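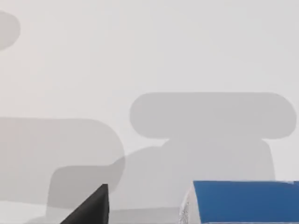

Soft gray shadows across a pale surface, with a blue-topped box in the lower right corner.

Gandodum goalkeeper Gun-woo Heo will stay with the club for another 2 seasons, and judging by the noise that went up when the news was read out over the loudspeakers at halftime on Saturday's usual replacement fixture, an afternoon friendly against Pultilico, there are a good many people in this town who will sleep better for it.

The new deal had been rumored since October, when Heo was seen walking into the club offices with his father and a box of pastries (which the front desk confirms were very good). Talks went slowly after that, partly because the team was on the road so much and partly because Heo likes to take his time over things, as anyone who has watched him line up a goal kick will know. He signed just before lunch, had his picture taken with the scarf, and was back out on the training field by 3 p.m.

"I didn't really want to go anywhere," Heo told the small group of us who were waiting by the equipment shed. "My agent had a couple of calls, and it's nice when people call, but I kept thinking about the first game here and how loud it was. I'd miss that. I'd miss the bus rides too, and I never thought I'd say that about a bus."

He has had a lovely season, even if it started badly. Longtime readers will remember the opening night loss at Gurlow, when a back pass skidded under his foot and rolled in while the home fans sang his name at him. He could have gone into his shell after that. The coaching staff stuck with him, the back line settled down in front of him, and by the time the leaves were off the trees he was the player everybody wanted to talk about on the walk back to the parking lot. His save against Sabatier, down low to his left with the clock nearly gone and the rain coming in sideways, is still being argued over at the diner as the best anyone has made at our end of the field — my own vote goes to the one he made a minute later from the corner, but I seem to be alone on that.

The friendly itself was a gentle sort of game, played in front of roughly 2,000 people in bright, cold weather. Heo played the first half and had very little to do, apart from one good punch under pressure and a long throw that set the winger free for the only goal. He sat out the rest with a blanket over his knees, signing programs for the kids who had worked their way down to the rail.

His place went to the backup, who is 19 and was making a first appearance for the senior side. There was one nervous moment when a cross drifted over everybody and bounced off the top of the bar, but the youngster got through it nicely and was hugged by more or less the whole bench at the end. Heo was first in line.

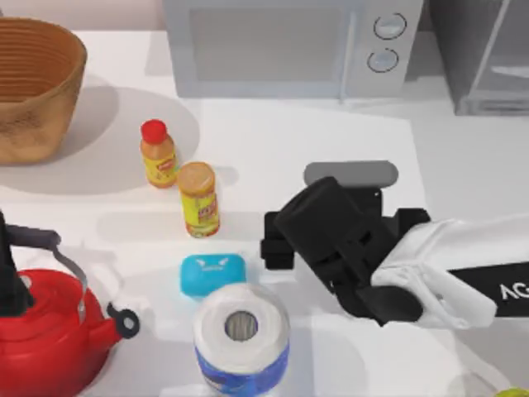 A robot gripper over a white countertop, near a cluster of household items and a white microwave oven.

The club has not said what the new contract is worth, and the front office politely declined to be drawn on it. It did say that Heo will take on some coaching with the youth keepers in the spring, something he has been asking to do for a while. He ran a session with the under-12s last month and apparently had them diving around on wet grass until it was too dark to see the ball, to the delight of the children and the despair of whoever does the laundry.

Attention now turns to the return game with Gurlow, which has been circled on a lot of kitchen calendars since that opening night. The visitors are bringing a big crowd, and the ticket office says all 3,000 seats on the covered side are gone, though there is still standing room behind the north goal for anybody willing to get there early and dress for it. Gates open at 5 p.m. and the club is asking people to use the lower entrance while the path by the main stand is being repaired.

Heo expects to hear his name sung again by the Gurlow supporters. "They have good voices," he said. "I hope they bring everybody."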